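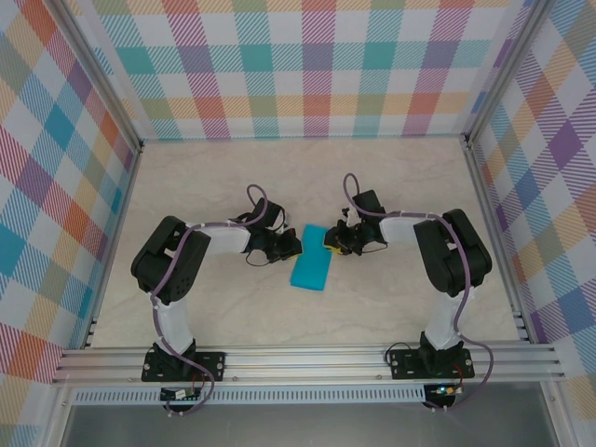

A few posts on the steel quota, as I see many people in Lindley are talking about it and not everyone has read the text.

The quota sets how much foreign steel wire can come in each quarter at the normal duty. After the limit is reached, every extra ton pays the higher rate. For the third quarter the limit for our category was 3480 tons.

It was full after 23 days. So for the rest of the quarter, any buyer who did not hurry had to pay more, or wait for the next opening. 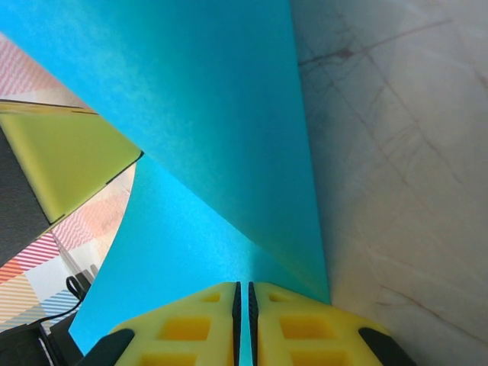 Teodora Stan
October 3, 2020

Who hurries best? The big importers. They have storage, and they can keep goods in a bonded warehouse until the first morning of the quarter. A small spring maker cannot do this. He has one truck and a bank that calls him.

I asked Kyung-tae Kwon, who buys wire for Clarnum, how he plans now. He told me he orders twice what he needs in the first week and prays a little. I do not think the authors of the quota had this in mind.

The supporters have a serious argument and I want to give it fairly. The domestic mill closed one line in March, and the people who worked there did nothing wrong. Cheap imports did hurt them. I agree with this part.

But the mill does not make the thin sizes. I checked its price list twice. Below 2 mm there is nothing to order, at any price. The quota counts these sizes together with the thick ones – this is my main complaint.

There is a way to ask for an exclusion. The form is long, and the mill can object to your request. Nataša Ivanov sent hers in spring for one single size of wire. She has waited nearly 8 months and still has no answer.

Some of you write to me that a tariff is paid by the foreign seller. Please look at any customs invoice. The importer pays it at the border, and after that the two sides argue over who carries the cost. Sometimes the seller lowers his price. For thin wire I have not seen it yet.

What I would change: take the thin sizes out of the count, and divide the quarter into months, so the limit does not disappear in one rush. Both can be done without a new law, if I read the text correctly. If a trade lawyer sees a mistake, please correct me.

Comments on the next period are open now. Write with your own numbers, even if your shop is small. I will post my letter tomorrow, when Seon-mi Cheon has finished checking my English – and the tariff codes.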